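Rallard Systems Course
Unit 4: Database backup and restore
Notes by Octavio Llanos, January 2021

4.1 Terms

Recovery point: the latest moment to which data can be returned. Recovery time: how long the service stays down while that is done. The two are set separately. A nightly dump gives a recovery point of up to 24 hours, however fast the restore runs.

4.2 Full and incremental copies

A full copy stands alone. An incremental copy holds only the blocks changed after the previous copy, and a restore needs the full copy plus every increment in order. If one increment is damaged, those after it cannot be used.

Worked case: the Stivbridge order database. The full copy is 542 GB and the daily increment is 130 GB. A full copy with four increments takes 1062 GB of storage. Retention is one such set on the Hemthorpe server and one off site.

4.3 Log shipping

Transaction logs are sent to the standby host, Huaranga, as each segment closes. Replay stops at the first missing segment. Check the sequence numbers before starting replay. 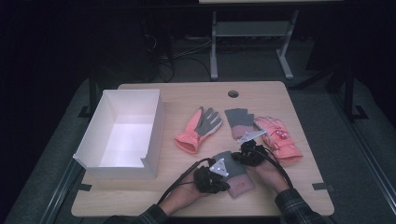
4.4 Testing a restore

Restore to a separate host and never over the live database. Compare row counts per table, then run the consistency check. Record start and finish times. A backup job that ends with status 0 has written a file; it has not shown that the file can be read back.

Reading for next unit: replication lag, sections 5.1 to 5.3.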